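Reading time: 4 min

Search this site
Enter keywords

Gear Station Automation, Progress Report to the Funder
Submitted 5/12/23 by Saadet Coşkun, production lead, Ersoy workshop

This report covers the second stage of the project paid for by the Melia small workshop fund. The first stage, choosing the arm and building the stand, was reported on separately.

What we set out to do

Ersoy assembles training drives that Weltasard sells to technical schools. Each drive has large plastic gears that go onto metal shafts on an upright aluminum frame. The job is light, but the assembler works with both arms out at shoulder height, and by the end of a shift that is felt in the neck and wrists. Four people shared the station before the project started. Two of them had asked to be moved off it.

The aim was to have an arm place the large gears and to keep the people at the station on work that needs judgment: checking fit, setting spacing, and dealing with parts that are out of tolerance.

Where we are now

The arm is in place at the frame and is being run on the large blue gears. It holds the gear by the raised hub in the middle, with the two fingers closing in a V, and brings it up to the short shaft near the top of the frame. We settled on the hub after trying to grip by the rim, where the teeth made the hold uneven.

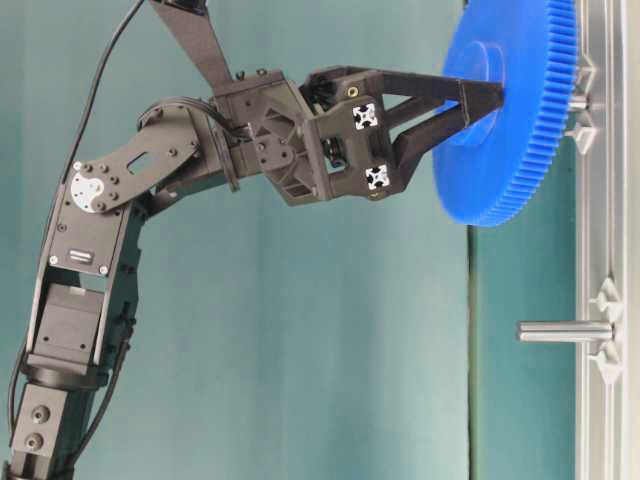 Test runs are done in batches of 12. Remzi Şimşekoğlu, who wrote the motion program with help from the supplier, Sketon, stays at the station for every batch and logs each placement by hand. We have completed 200 placements under these conditions. Most went on at the first attempt. The failures were nearly all of one type: the gear arrived slightly tilted and stopped at the end of the shaft. When this happens the arm backs off and waits for a person. We have not allowed it to push harder, and we do not plan to.

The arm is slower than an experienced assembler. We expected this and it is acceptable, as the gears are not the step that holds up the rest of the line.

Changes for staff

The station now needs one person at a time where it used to need two. No jobs have been cut. The hours that came free went to final inspection, which was short of people all last year.

The four assemblers have been trained to start, stop and reset the arm. Two have also learned to adjust the stored positions, and their pay grade was raised in May to reflect that. The other two did not want the extra task, and we left it there.

Not all the feedback was good. The person on duty spends more time waiting than before, and several people said the work had become dull. One assembler said she missed having someone to talk to at the bench. We have moved the spacing check to the same station so there is something to do between placements, and we now rotate people every two hours.
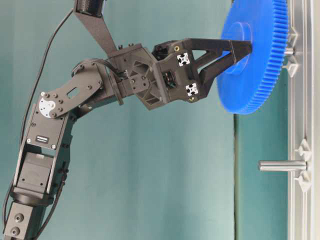

Complaints about sore shoulders are down according to our own staff survey. The survey was small and we would not draw much from it yet. We will repeat it at the end of the next stage.

Problems and delays

Cable routing took longer than planned. In the first weeks the wiring at the elbow caught on a bracket during long moves, and the program had to be rewritten to avoid that position. A set of replacement fingers from Sketon also came late. Together these cost us roughly 4 weeks. There was no added cost to the grant.

Next stage

- Run a batch of 100 placements with the assembler in charge and Remzi away from the station.
- Start on the longer lower shaft, which needs a different approach path.
- Write the reset instructions in plain language and post them at the station.
- Repeat the staff survey.

Spending is within the approved budget, and the itemized sheet has been sent separately. We are asking for one change, which is to move the unspent travel money to training hours. Please confirm in writing if this is acceptable.

Contact: Saadet Coşkun, Ersoy production office | © Ersoy | Back to top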